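**Section 4. Getting your Onsri visitor pass working in Maststead**

Do this before you leave the hotel. Signal is bad in the valley and the bus drivers won't wait.

Last checked Thursday, June 27, 2019. Fares change in November, so look again if you're coming after that.

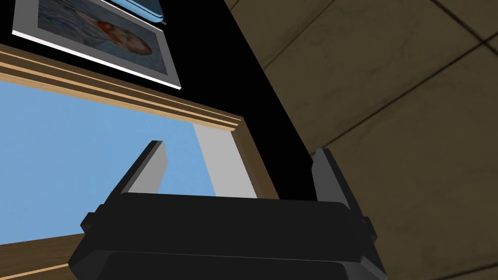
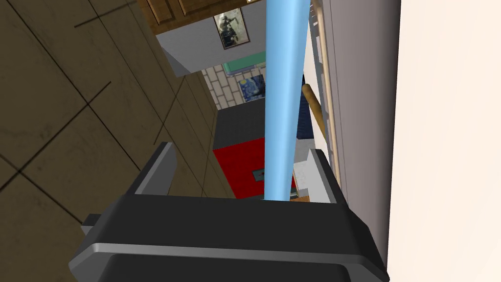
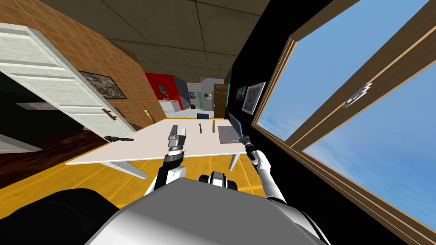
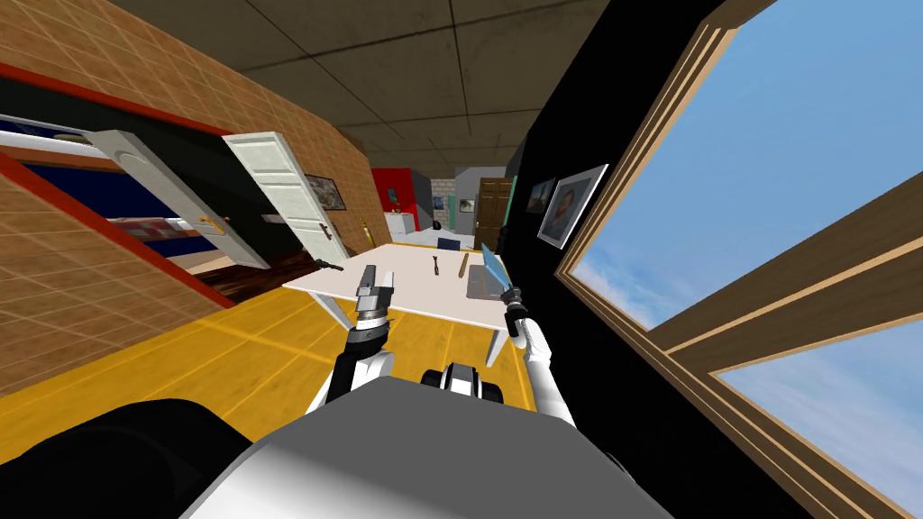 *Renders: robot gripper, four views.*

### 4.1 Load the pass

1. Open the Onsri app. Pick "Visitor", not "Resident".
2. Type in the card number from the back of the pass. No spaces.
3. Choose your home stop. Staying near the market square, use Maststead Central. Out by the lake, use Nilska Landing.
4. Add credit. Minimum is 200, smallest amount the app takes.
5. Wait for the green check. Can be slow on weekends.

**Note:** No phone? The kiosk inside the bus terminal does the same thing. Takes cards only, and the screen sticks a bit so press hard.

### 4.2 Riding to Nilska

1. Go to bay 4. Route 33, sign on the front says NILSKA VIA CLENDUS.
2. Tap when you get on.
3. Tap again when you get off. People forget this and get charged the full line.
4. For the falls, stay on past Clendus village. The stop is right after the bridge, pull the cord early.

**Caution:** The express also leaves from bay 4 and does not stop at Clendus. Check the sign, not the bay.

**Caution:** Last bus back is earlier on Sundays. Taxis from Nilska are few and want cash.

### 4.3 Getting around once your there

- Market, bank, pharmacy and clinic are all walkable from the square.
- Pass works on the lake ferry too. Tap at the gate on the dock, the reader on the boat is for crew.
- Not valid on the hot springs shuttle. Seperate ticket, buy from driver.
- Bikes ok on the front rack outside rush hour.

### 4.4 If the pass won't tap

1. Take it out of your wallet. Other cards mess with it.
2. Check the balance in the app.
3. Still red? Ask the driver for a paper slip and bring it to the terminal desk same day. Keep the slip, refunds need it.

Lost pass: block it under Settings > Card > Report. Credit moves over to the new one overnight. For luggage storage at the terminal see Section 5.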